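## Varnlow Contents Cover for Renters

I rented for 11 years before I bought anything, and for most of that time I had no contents insurance at all. I assumed my landlord's policy would see me right if a pipe went. It wouldn't have done. His cover was for his walls and his boiler, and my bike, my laptop and my gran's sideboard were my own lookout.

So when Nathalie Nguyen and I sat down to put together a policy for people who rent, I had a fairly clear picture of who I was writing it for (me, aged 24, with a very nice bike).

### What you get

The standard Varnlow policy covers your belongings against fire, theft, flood and escape of water, which is insurance-speak for leaks. It's new for old on everything except clothes and bedding. You pick the total you want to insure and we work out the price from that and your postcode.

Accidental damage is an extra. I'd take it if you have small children or a habit of putting tea next to your keyboard, but plenty of our customers leave it off and that's fine.

Shared houses are welcome! You only need to cover your own things, and your housemates don't have to join in. We do ask for a lock on your bedroom door if you want theft cover in a shared place, and Fikri Liem on our claims desk will ask about that lock, so please don't fib on the form.

### The bits people ring me about

**Bikes.** Covered at home as standard. Away from home you'll need the Varnlow Out and About add-on, and the bike has to be locked to something that doesn't move.

**Moving house.** Tell us the new address at least 2 days before you go and we'll cover your things at both places for 9 days. We used to make people ring up for this, which was daft, so now you can do it from your account.

**Excess.** It's £80 on most claims. You can pick a higher one to bring the price down, but do choose a figure you could really find at short notice.

**Working from home.** Ordinary office kit is included. Stock you're selling isn't - you want our Clirneo policy for that, and Delwyn Doolan can quote you for both together.

### Adding up what you own

Most people guess low. Go round one room at a time, open the cupboards, and write down what it would cost to buy each thing again today. Don't forget whatever's on the walls and shelves, or the stuff in the loft. Keep receipts if you have them, and a few photos on your phone if you don't.

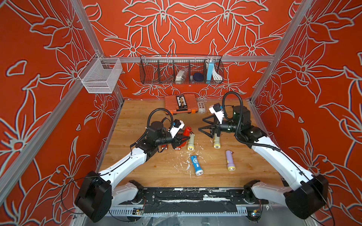

*Wire baskets against a lily-patterned wall.*

### Getting a quote

The online form is short and you can save it halfway through. If you'd prefer a chat, ring after 9 in the morning and ask for me or Tsz-kin Sin. We'll need your postcode, the kind of locks on your doors and any claims you've made before.

You can pay monthly or in one go, and the price is the same either way. Renewal letters go out well ahead of time, with last year's price printed next to the new one.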